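Friday, July 19, 2024. Olier cell, basket nesting.

Task: collect loose baskets and stack by color, two arms, no fixed start poses. Time limit 94 s per reset. Grasp on the rim only; the perforated walls snag the fingertips.
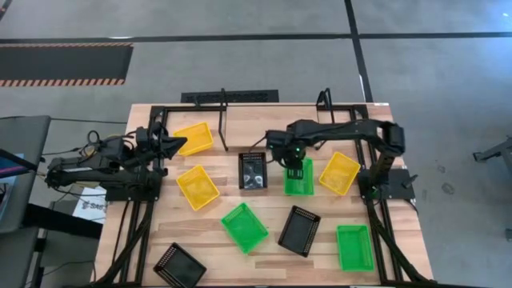 Start layout: yellow, green and black baskets, mixed angles. Right arm over a green one.

Nesting fails mostly on yaw. More than 2 degrees off and the upper basket rides on the rim. Glare in the black bases upsets the pose estimate. A person is still much faster. Not ready for the Willems shop floor. Recheck in October.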